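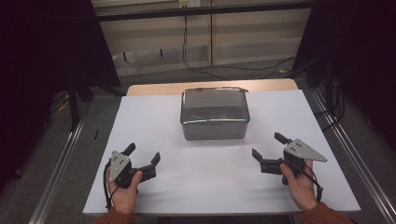
Cosus 防跌倒互助小组例会记录
2019年1月19日，Climard 诊所二楼小会议室

出席：Ruth Rudd（主持）、Gitau Simiyu、Đạt Dương、Izzati Govindasamy（记录，就是我）
请假：Abelardo Zapata，他女儿搬家，要去帮忙看着工人。他提前把意见发给了我，我在相应的地方替他写进去了。

先声明一下，上次有人说我记得太简略，看完还是不知道大家到底吵了什么，所以这回我放开了写。嫌啰嗦的请直接跳到最后的待办。

一、上次记录

十二月的记录通过，改了一个地方：我把浴室扶手的安装高度那一段写成是 Gitau 说的，其实是 Đạt 说的。两位都表示不介意，但 Đạt 还是要求改过来，已经改了。

Gitau 顺便问，十二月说好要给楼梯口换一盏亮一点的灯，换了没有。Ruth 说诊所那边答应了，灯也买了，装的师傅还没约上。我上楼的时候特意看了一眼，还是原来那盏，黄黄的，最下面两级台阶根本看不清边。我们一个防跌倒小组，每个月摸黑上楼开会，说出去真有点不好意思！Ruth 会再催。

二、问卷

这是今天花时间最多的一项。问卷一共发出去228份，收回189份，Ruth 很高兴，我也高兴，因为最后那一批是我一家一家打电话催回来的（有位阿姨跟我聊了半天她的膝盖，问卷倒是一个字没填，后来我在电话里念、她答，总算填完了）。

结果还没有全部整理好，Gitau 先讲了个大概。他说最让他意外的是夜里起床上厕所这一条，在“您最担心在什么时候摔倒”下面，选这个的人比选下楼梯的多。写在空白处的话也很有意思，有人写“怕吵醒老伴，从来不开灯”，有人写“拖鞋找不着就光脚走”。还有一位写得特别长，说自己摔过一次，没跟孩子讲，怕孩子不让她一个人住。念到这一条的时候大家都安静了一会儿。

Đạt 认为问卷里有一道题问得不好，就是“您在过去一年里是否摔倒过”。他的意思是，很多人觉得坐到地上不算摔，扶着墙滑下去也不算摔，非要摔伤了才算。他在药房上班的时候碰到过好几次，顾客说没摔过，手腕上青一大块。Ruth 说题目是她拟的，她接受批评，不过这次已经发了，只能在整理的时候加一句说明。下次改成“有没有不小心坐到或者倒在地上”，这个说法大家都同意。

Abelardo 的书面意见：希望不要把结果写成一篇吓人的东西。他原话是“我妈看完那种文章连门都不敢出，不出门腿更没劲”。我个人非常赞成，Gitau 也赞成。Ruth 说写的时候会注意，初稿由 Gitau 来，我看一遍语气。

三、吃药和头晕

Đạt 准备了一张讲稿，想在下个月的茶话会上讲吃药和头晕的关系，今天先跟我们过一遍。

他讲得挺清楚的。大意是，有些降压的、助眠的、治过敏的药，吃了以后站起来可能会发晕，几种叠在一起就更说不准，所以家里老人最近换过药、加过药，又突然开始走路发飘，值得去问一问医生或者药师。他建议大家把平时吃的东西全部写在一张纸上带去，包括自己在外面买的、朋友送的、还有那些保健品，一样都别漏。

Ruth 马上问了一句：会不会有人听完回家就自己把药停了？这个问题问得好，因为我脑子里当场就冒出来两个人（不点名）。Đạt 说他最怕的也是这个，有的药突然停掉很危险，所以讲稿开头和结尾都会说“先别停，先去问”。Gitau 觉得应该再印在讲义最上面，用大字。通过。

后来我们又为了讲义的字号争了一阵。Đạt 想把内容都放在一页纸上，Gitau 说那样字就太小了，发给老人等于没发。我说印两页也没什么吧，纸又不贵。最后定两页，字放大，药名那张表格留给他们自己填。

还有一个小插曲：Ruth 问早上起床到底应该坐多久再站起来。Đạt 说没有一个谁都适用的时间，先坐在床边，脚动一动，觉得头不晕了再站，站起来以后手边最好有个能扶的东西。Ruth 说她一直是一骨碌就起来的，说完自己笑了，说从明天开始改。

四、Hernine 平衡练习班

练习班从十二月起改到上午，来的人比以前多。一节课约50分钟，中间休息一次。Gitau 去旁听过，说老师很有耐心，每个动作都让大家先扶着椅背做，觉得稳了再松一只手。

有两个意见。第一个是椅子，教室里的折叠椅太轻，扶着会跑。Gitau 说他扶着试了一下，椅子和他一起往前走了。Ruth 去问诊所能不能借候诊区那种重一点的，借不到再想别的办法。第二个是音乐，有人觉得太吵，听不见老师说话，也有人觉得没有音乐就没劲。这个我们讨论不出来，交给老师自己定吧。

Abelardo 的书面意见里还提到鞋，说看见有人穿着布拖鞋就来上课了，后跟踩扁的那种。我会在报名短信里加一句，请大家穿合脚的、鞋底不滑的鞋来。Đạt 问袜子行不行，Gitau 说地板那么滑，绝对不行！

关于家属能不能陪着一起上课：可以，但坐在后排，不要在旁边不停地喊“小心小心”。这句话是老师托 Gitau 带来的，我照原样写在这里。

五、钱

账上还有693元。讲义的印刷费从里面出，茶话会的点心照旧在 Tiêu 订。Đạt 说上次的椰丝糕太甜，他妈妈吃了一块就不肯再吃，问能不能换一种。Ruth 说 Tiêu 有一种蒸的米糕，不怎么甜，也软，牙口不好的也咬得动。那就订米糕，再带点水果，茶由诊所提供。

Gitau 提出买几盏插在插座上的小夜灯，茶话会上当奖品抽。大家一听都说好，前面问卷里那么多人写夜里不开灯，正好对得上。不过买几盏、买哪种，还得先把印刷费算出来再看剩多少。Gitau 先去问价，他说自己家走廊就用的那种天黑了会自动亮的，用了很久，孙子老是拿手去捂它。

六、其他

Ruth 收到一封邮件，有人问我们能不能上门帮忙看看家里哪里容易绊倒。我们现在做不到，人手不够，万一在人家家里碰坏了什么，也不知道该怎么算。但是大家都觉得这位来信的女士挺着急的，父亲刚从医院回来，一个人住。Ruth 会打电话给她，把诊所康复那边的联系方式给她，问问能不能安排评估，另外把我们去年整理的居家检查单寄一份过去。

说到那张检查单，我提议重新排一下。现在的顺序是按物件来的，地毯、电线、门槛，看的人要满屋子来回跑。改成按房间走就方便多了，从床边开始，到走廊，到卫生间，再到厨房。Đạt 说厨房那栏应该加上“常用的锅碗放在不用踮脚、不用爬凳子的地方”，他邻居就是站在凳子上拿锅摔下来的。加。

Abelardo 问下次开会能不能晚半小时开始，他那边的公交车改了班次。大家没意见。

待办：
Ruth：催诊所装楼梯口的灯；问候诊区椅子；给来信的女士打电话、寄检查单。
Gitau：问卷结果初稿；小夜灯问价。
Đạt：讲义改成两页，“先别停，先去问”放最上面，改完发给大家看。
我：报名短信加上鞋的那句话；检查单按房间重排；跟 Tiêu 订米糕；看 Gitau 的初稿。
Abelardo：他不在，但是我们一致同意由他来主持茶话会的抽奖，我会通知他。

下次会议还在老地方，比平时晚半小时开始。记录里有写错的地方请直接回邮件告诉我，别等到下次开会再说，到那时候我多半已经忘了自己当时听见的是什么了。

Izzati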